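The ferry to Prirside ran twice on Saturday, and we took the early one because my sister couldn't stand to wait for the other! She'd been awake since four, dressed since five, and had eaten all the sandwiches before we even saw the water. I didn't mind. I was every bit as bad. We were going to see our grandmother's old room over the Wanyama bakery, which the new owners had kept shut for years and were finally clearing out, and they'd written to say we could have the morning in it.

Oh, the fog that day. It came right up to the rail and stood there. The deckhand told us there were islands on both sides, good ones, with goats, and we had to take his word for it. My sister leaned out so far I held her by the belt.

"Gray," she reported, delighted. "Gray all the way up!"

Our grandmother loved gray. She had 40 words for it, or said she did, and she'd hand them out like candy: dishwater, pigeon, old spoon, Dirkine (that was the name of the hill behind the town, and also the color it went before snow). When we were small she'd sit us at her window and make us look at nothing at all until something turned up in it. Something always did. A mast, a gull, the top of the chapel. You only had to be patient, and she was so much fun about it that we were.

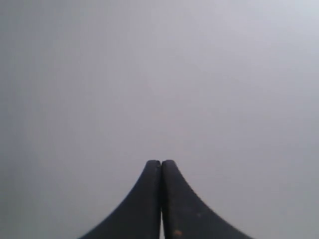 *Page last changed: a Saturday in November, late evening*

The room was up two flights and smelled of bread, wonderful bread, and under that of floor wax. Her chair was still by the window. My sister got to it first, of course, and I squeezed in on the arm, and we looked out at exactly what we'd seen from the boat.

"Pigeon," I said.

"Old spoon. Look at the light in it!"

We argued it out happily. Downstairs they were banging trays. We were supposed to be sorting, there were drawers to go through and a trunk marked ORNENT in her square capitals, the town she'd left at nineteen and never once complained about, and we hadn't opened a thing. The trunk could have held anything. I wanted it to stay that way for a bit longer, and I think my sister did too, because she put her feet up on it.

Then the fog thinned by the width of a hand, and there was the chapel, the very tip, dark and a little blunt.

"There!" we both yelled, so loudly that the baker came up to see what had fallen.

We made him sit down and look.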